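Belari Music Distribution
Artist Support Desk
Ticket 1212: Single missing from Trollel after release date
Opened: Sep 11, 2018
Category: Delivery and storefronts
Priority: Normal
Account holder: Chiến Lại
Status: Resolved

Summary of request

The account holder reports that the single "Pirow" was delivered to all selected stores in August and appeared on schedule everywhere except Trollel. The Trollel artist page shows the two earlier singles but not the new one. A search by title returns no result. The account holder asks whether the release was rejected and whether the 1000 plays recorded during the pre-release campaign will be kept.

Initial review

The release record was checked against the delivery log. The audio file, cover art and credits passed validation on the first attempt. The delivery package for Trollel is marked as sent and received. No rejection notice was returned by the store.

The recording code entered for "Pirow" matches the code already assigned to the demo version, which the account holder uploaded directly to Trollel before joining this service. Trollel treats two tracks with the same code as one recording and keeps the first one it received. The demo was later set to private by the account holder, so neither version is shown to the public.

Reply to account holder

Thank you for contacting the Artist Support Desk. Your release was not rejected. It is being held behind an earlier upload that carries the same recording code. Please confirm the following so that we may correct the record:

1. Whether the demo and the single are different recordings or the same recording with a new master.
2. Whether you still have access to the direct account used for the demo.
3. Whether any other party, such as a label or a publisher, has registered the code.

Please do not delete the release or submit it a second time. A second submission creates a new product number and will separate the play count from the original entry.

Response from account holder

The account holder states that the single was recorded again in full at Hailu Studio, with new vocals and a different drum part, and that it runs 17 seconds longer than the demo. The direct account is still open. No label or publisher is involved.

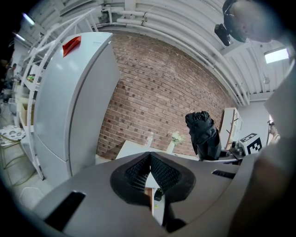 A separate recording requires its own code under our delivery rules, and a new one was issued on the same day. The metadata was updated and a correction was sent to Trollel only, so that the listings at other stores would not be interrupted. The account holder also asked for a replacement artist picture to be loaded with the correction. Store guidelines call for the artist's face to be clear and near the center, and a picture in which the head appears only at the very top right, with a large blurred arm along the side, would not meet them. The existing artist picture was therefore left in place, and the account holder was invited to upload a portrait through the Profile tab.

Second response from account holder

The account holder confirms that the single is now listed on Trollel under the correct artist page. The play count shows zero. The account holder asks that the ticket remain open until this is settled.

Action taken

A transfer request was filed with the Trollel content team, giving the old code, the new code and the product number. The content team replied that plays made through the pre-release link are tied to the product number and can be moved. Plays of the private demo belong to a different recording and will stay with it.

The transfer was completed and the total of 1000 now appears on the single.

Notes for account holder

Future releases should be submitted with the recording code field left blank unless the exact recording has been issued before. The system will then assign a code without further action. Royalties for the period before the correction will be shown on a separate line of the next statement, under the old code.

This ticket may be reopened within 30 days by replying to the most recent message. After that period, please submit a new request and refer to Ticket 1212.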